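# Hand guiding vs. remote for kitchen tasks: what are you all using?

**mugwort_and_solder**
*2018-02-15*

Hello everyone, long-time reader and a pretty rare poster. I've been teaching our arm to clear a small counter (pick up a cup, put it on a plate or into the rack, that sort of thing) and I've reached the point where I need to choose one way of giving demonstrations and stick with it. Right now I have a messy mix of both, and I suspect the mix is hurting me.

With hand guiding I put the arm in its floppy mode, grab it above the wrist and walk it through the motion. It feels lovely, and you can tell right away when the fingers touch something. The trouble is that my own arm and shoulder end up in half of the camera views, and the policy trained on those runs gets confused when I'm not standing there.

With remote control I sit off to the side with the Kodix handset. The pictures come out clean, but my motions are so timid! I creep down toward the cup, stop, creep some more, and the arm learns to creep too.
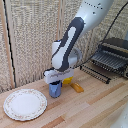 The last bit of height is where I lose all my time. Getting over the cup is easy, I can do that while thinking about lunch, but the final little distance to the wood is a guessing game because I can't feel anything through the handset. If I stop high, the cup drops and tips. If I go low, the arm pushes into the counter and throws a force fault, and then I have to start the whole run over (and say a word my mother wouldn't like).

So, which would you pick? I have 100 runs recorded by remote and a smaller pile by hand, and I don't mind throwing either one away if it has to go.

---

**tallgrass_tinker**

Welcome out of the shadows! Remote, every time, and I'd say it even if your handset work is slow. Whatever the camera sees while you teach should match what it sees when you walk away, and your shoulder is never going to be there on the real run. We went through all of this with our Wamance cell last year. I loved hand guiding and argued for it for weeks, and I was wrong.

For the creeping, try trimming your pauses before training. We cut any stretch where the arm hardly moves and the fingers don't either. Just be careful around the grasp itself, or you'll cut out the moment where it closes and then wonder why it never grabs anything. Ask me how I know.

---

**bread_and_bearings**

I'm going to disagree with my good friend above, and I hope we're still on speaking terms afterward.

Hand guiding gives you contact, and contact is most of what a kitchen task is. Setting a cup down gently is hard to teach with your eyes alone. The fix for the shoulder problem is an old one: guide the arm once by hand, record only the joint positions, put everything back where it started, step out of view, and let the arm play the motion back while the cameras record. You get your nice human motion and a clean picture. It takes twice as long per run, I'll admit that.

We did it for a sorting job at Magesa and I'd do it again tomorrow. Mark where the objects sit with little bits of tape under them, and put them back as close as you can before the playback. Take the tape up before you record!

---

**tallgrass_tinker**

Still speaking, of course. But playback only works if everything goes back in exactly the same spot, and I've never met a cup that liked doing that. We were redoing one run in 5 because the fingers came down on the rim. And you lose corrections. When I drive by remote and the cup slides a little, I follow it, and that little chase is in the data. Your playback arm just closes on air.

---

**bread_and_bearings**

Fair point about the corrections. I throw away the bad playbacks, so the policy never sees a recovery at all. I'd still rather have a soft landing and no chase than a chase and a bang, but I see why you'd go the other way, especially with something small beside the cup that can get nudged.

---

**nightshift_lathe**

Can I ask a boring question? What height is your handset speed set to change at, if it changes at all? On ours (the Cuvham one, so your menus may be different) you can have it scale down by itself once the gripper is under a certain height. Up high one push of the stick is a big sweep, and near the counter the same push is tiny. It took away nearly all of my creeping, because I no longer had to be careful with my thumb. You just push normally and it lands slowly.

Also, move your chair. I had been sitting straight behind the arm and couldn't judge height at all. I went round until my eyes were nearly level with the countertop, looking in from the side, and my landings got better that same afternoon.

---

**mugwort_and_solder**

Oh, this is wonderful, thank you all. It had not crossed my mind to move the chair. I've been standing up and looking down at the thing like a heron.

I found the speed scaling, it was two menus deep and switched off. I did 21 new runs after supper with it on and got 6 faults, which doesn't sound like much to brag about, but you should have seen the earlier ones. Most of the faults came when I tried to put the cup down near the edge of the plate, where the rim sits higher than the middle. I'm going to aim for the middle for now and leave the rim for when I'm braver.

I'm keeping the remote runs and putting the hand-guided ones in a separate folder. I'm not deleting them, bread_and_bearings, I promise! I want to try your playback idea on the rack, because getting a plate between those pegs by remote is just miserable and I can't see it going well without some feel.

---

**bread_and_bearings**

The rack is exactly where I'd use it. It doesn't move, so half of tallgrass's complaint goes away. Do make sure the plate sits the same way in the fingers each time, or it'll hit the pegs on playback. And keep a hand on the stop button for the first few.

---

**tallgrass_tinker**

I'll give you the rack. You're not getting the cup.

One more thing for mugwort: when you go back to the cup, start your runs from different places. Don't always begin right over it. Mine all began from the same home pose and the arm was hopeless from anywhere else. I had to record a whole new batch in March to fix it, and I grumbled the entire time.

---

**nightshift_lathe**

Seconding that, and shift the plate now and then as well. Post again when you've tried the rack, would you? I have a shelf job coming up with the same kind of tight slots and I haven't decided how to teach it.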